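克拉格（Kragh）办公家具工厂开放日参观记录

18/08/2018，克拉格的成品厂区对外开放一天，上午走生产线，下午看样板间和收纳配件。笔者平时做办公空间的配置和验收，这次主要想看三件事：台面封边的工艺，过线孔的处理，以及配件和桌子在尺寸上怎么对应。以下按参观顺序记录，没看到的环节不写。

一、入场与路线

厂区在工业园东侧，从正门到接待处步行五分钟。登记后发一张路线图和一副耳塞，耳塞在开料区必须戴。当天分四批入场，笔者在第二批。路线依次为原料库、开料、封边、钻孔、涂装检验、包装、样板间。涂装车间本身不开放，只能隔着玻璃看检验台。

路线图的比例有问题，封边区和钻孔区画得一样大，实际封边区长出一倍多。第一次来的人容易在封边区停留过久，后面赶时间。建议先把封边线从头走到尾，再回头细看。

二、原料库

原料库按批次码放，每垛侧面贴有入库单，写明板材规格、含水率和检验结果。库内有除湿设备，墙上挂温湿度记录表，每班填两次。我翻了六月份的记录，有两天下午湿度超出上限，备注栏写了“开门卸货”，后面跟着复测数据。记录做到这个程度，追溯问题不大。

板材垛下面用的是等高垫条，上下对齐。这一点在小厂经常做不到，垫条错位，板子放久了就弯。

三、开料与封边

开料用电子锯，排版由软件生成，操作台的屏幕上能看到当前板的利用率。余料按宽度分三档存放，窄于下限的直接进粉碎。

封边是笔者停得最久的地方。直边走自动线，预铣、涂胶、压贴、齐头、粗修、精修、刮边、抛光依次完成。圆角件不走这条线，单独在曲线机上做。讲解的工艺员说，圆角半径越小，封边条回弹越明显，所以他们给会议桌和活动桌定了统一的最小半径，小于这个值的订单要另外评审。现场拿到两块样件，一块合格，一块是故意留下的不合格品。不合格那块在圆弧起点处有一道细缝，用指甲能刮到，灯光斜照时看得更清楚。

验收时可以照这个办法：手电贴着台面平照，沿边走一圈，重点看直线转圆弧的两个点。

四、钻孔与过线孔

台面上的过线孔在数控加工中心上铣出，孔口倒角后再装塑料圈。我问了两个问题。

第一，孔为什么多数开在靠后沿的位置。答复是前沿留给使用者，孔往后移，线从桌后下垂，不碰腿。代价是孔离后沿近，中间剩下的板条变窄，运输时受力容易出问题，因此他们对孔边到板边的距离设有下限。

第二，塑料圈的颜色怎么定。答复是默认配灰色，与桌架同色需要在下单时注明。浅色台面配灰圈比较显眼，介意的客户最好提前说。

五、检验与包装

检验台上方有两组灯，一组直射，一组侧射。检验员先看正面，再把板件翻过来看背面的孔位，最后量对角线。每件贴一张小票，票号和包装箱上的编号一致。

包装用护角加蜂窝纸板，圆角台面的护角是单独开模的，不能与直角的混用。包装区墙上有跌落测试的照片和记录，照片拍得很小，记录倒是完整。包装线旁边堆着77箱待发的成品，箱体上的朝向标志全部朝外，便于叉车司机辨认。

六、样板间：桌面与篮筐

样板间分两部分，前面是开放办公区，后面是几间会议和茶水用房。后面的房间铺灰蓝色地毯，灯光偏暗，看木纹要凑近。笔者认为样板间的照度应当提高，台面颜色在这种光线下与日光下有差距，拿来选色不可靠。

房里的一张桌子是浅棕色木纹，四角做成圆角，后沿附近装了一个灰色圆形过线孔圈，正好对应前面在钻孔区听到的说法。桌上放着一只深色的金属丝篮，长方形，横向放置，四周是细竖条，里面立着一只杯子，杯身下部是蓝绿色，印有深色标记。

丝篮用在这类桌面上，有几点可以讨论。细竖条之间有空隙，小件容易漏出或卡住，笔、回形针不适合直接放，放杯子、成盒的茶包比较合理。杯口高出篮沿，拿取方便，但整只篮子端起来走动时，高出的杯子容易晃，单只杯子尤其如此，最好有隔断或者放满。另外，金属篮直接放在木质台面上，长期推拉会留下划痕，底部应加软垫。讲解员表示软垫是选配件，不随篮供应。
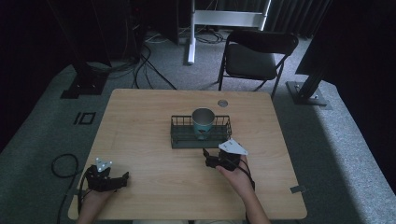 七、收纳配件陈列

配件陈列在出口一侧，由阿尔图姆（Altum）供货，克拉格负责配套销售。目录上列出的编号有224个，现场摆出来的只是一部分，其余查册子。册子按安装方式分类：台面放置、桌下悬挂、侧板卡接。这种分法对采购不太友好，想找“放杯子的东西”需要三类都翻一遍。

桌下走线槽看了两种，一种是金属网格，一种是塑料翻盖。网格的散热和检修都好，缺点是插排的指示灯外露，从侧面看得到。翻盖的外观整齐，卡扣偏紧，单手打不开。现场试了几次，要用两只手才能把盖子完全放下。

桌下悬挂的抽屉盒采用侧滑轨，承重标在盒底，要蹲下才看得到。滑轨行程不是全拉出，最里面的一段取物不便。

八、与普鲁利科对比

笔者所在项目此前用过普鲁利科（Plullico）的同类会议桌，这里做一个简单对比，只限于亲手接触过的部分。

封边：两家直边都没有明显胶线。圆角部分，克拉格这次的样件过渡更平，普鲁利科的那批有少数几张在圆弧处能摸到台阶。批次不同，不能据此下结论。

过线孔：普鲁利科用的是方形翻盖孔，开口大，插头可以直接穿过去；克拉格的圆孔较小，带大变压器的插头要先从桌后绕。桌面设备多的房间，方孔更合适。

桌架：克拉格的调节脚行程够用，锁紧螺母需要专用扳手，扳手随货只给一把。多房间同时安装时应向厂方多要几把。

九、价格与交期

开放日当天的报价单上，中号会议桌标价1,648元，不含运输和安装，圆角不另加价。过线孔每增加一个单独计费，金额以正式报价为准。单次订货满2,000件可以谈颜色定制，低于这个数量只能从标准色里选。对多数办公室项目来说，这个门槛没有实际意义。

标准色交期按周计算，旺季顺延，厂方没有给出书面承诺。建议合同里把交期和分批到货的顺序写清楚，尤其是桌架和台面分开发货的情况，曾经碰到台面先到、桌架晚到，现场没有地方存放。

十、参观安排方面的问题

讲解分组偏大，封边区噪声高，站在后排基本听不清。讲解员配了扩音器，音量不足。

样板间没有标注型号的桌子占一半以上，需要逐张问。型号牌如果贴在桌架内侧，也应该在台面上放一张小卡。

停车位够用，午餐在厂区食堂，凭登记牌领取。食堂的餐桌就是自家产品的早期型号，边角磨损情况可以顺便看一看，比样板间里的更有参考价值。我看了靠窗的几张，直边完好，桌角封边有轻微发白，没有开胶。

十一、后续要确认的事项

一是圆角最小半径的具体数值，现场只有口头说明，需要书面参数。
二是过线孔边到板边的下限，同上。
三是丝篮软垫的编号和单价，册子里没有查到。
四是样板间那张浅色木纹桌的色号，在日光下重新看过色板后再定。
五是调节脚扳手能否按房间数配发。

索取资料的邮件已发到接待处留的地址，收到回复后补在本文末尾。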